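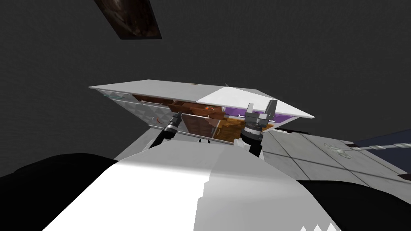 Jistura Bulletin, Issue 30

Stale wrist frames in the drawer suite

The drawer results sent out with the last bulletin should not be used. A timing fault in the Flimari bridge delivered old wrist images to the policy under a current timestamp, and a share of the runs we scored as policy failures were caused by it. The fault is fixed in the November build. Groups that trained on episodes recorded with the earlier build should read the last part of this item before they reuse the data.

The drawer suite runs in simulation on the two-arm model. The robot is placed in front of a low cabinet whose drawers and doors are given different finishes, and the policy has to bring one gripper to a named drawer and move it without touching the countertop. The countertop overhangs the fronts, so a gripper that comes in too high meets the slab before it meets the handle. Contact with the slab above the force limit ends the episode.

In the baseline we ran 500 episodes. Of these, 117 ended on the force limit, nearly all of them at the countertop edge. The first reading was that the policy had learned a poor approach height. Rosário Moreira replayed the failed episodes from the logs and found that the commanded path was reasonable for the image the policy had been given. The image was wrong for the moment. In the worst cases the wrist view fed to the policy was from well before the final approach, while the joint readings beside it were current.

The cause was in the frame buffer. Flimari renders each camera on its own schedule and writes to a shared slot. The bridge reads the slot and attaches the time of the read. If a render overruns, the slot still holds the previous frame, and the bridge passes it on with a new time. Nothing downstream can tell the difference. The Hauser controller does check for late images, but it checks the attached time, so every stale frame passed.

Overruns were more common with certain materials. Some of the cabinet and wall finishes carry fine surface relief, and at close range the wrist cameras spend most of their budget on it. The overruns therefore bunched up in the last part of the reach, where a delay costs the most. 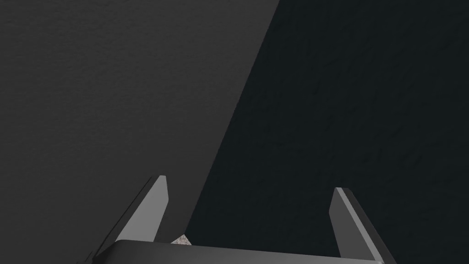
A second problem hid the first one. The duplicate-frame alarm, added two releases ago, compares the mean brightness of consecutive images and raises a flag when the value does not change over a set number of steps. On dark, nearly uniform surfaces it produced so many false flags that it had been switched off in the suite configuration. The change was made in a shared file with no note, and the baseline was run with the alarm off. We have put it back in a different form — the alarm now compares the render counter and ignores the pixels.

Three changes are in the new build. The render time is written into the slot together with the frame, and the bridge forwards that value and no other. The Hauser check now works on render time and holds the arm in place when either wrist image is older than the limit. Simulation time also waits for the wrist renders before it advances, which makes the suite slower to run but repeatable.

We then ran another 500 episodes with the same seeds and the same policy weights. Force-limit endings at the countertop dropped sharply. They did not go to zero, and the remaining ones look like real approach errors: the gripper is open wider than it needs to be and the upper finger catches the slab. Those will be scored as policy failures in the corrected table.

The hardware cell at Lonberg uses a different camera driver that stamps frames at capture, and its logs show no sign of the fault. The stop behavior there has been changed to match the new Hauser check anyway.

For existing data: episodes from the old build contain no render time, so stale frames cannot be found from the timestamps. Rosário has written a script that looks for identical wrist images while the matching arm is moving. It is in the tools folder of the suite. It will miss cases where the arm was almost still — treat a clean result on slow episodes with some care. Drop flagged episodes whole, as cutting out single frames leaves gaps the loader does not handle. Reports of odd results go to the suite mailing list, with the seed and the build number in the subject line.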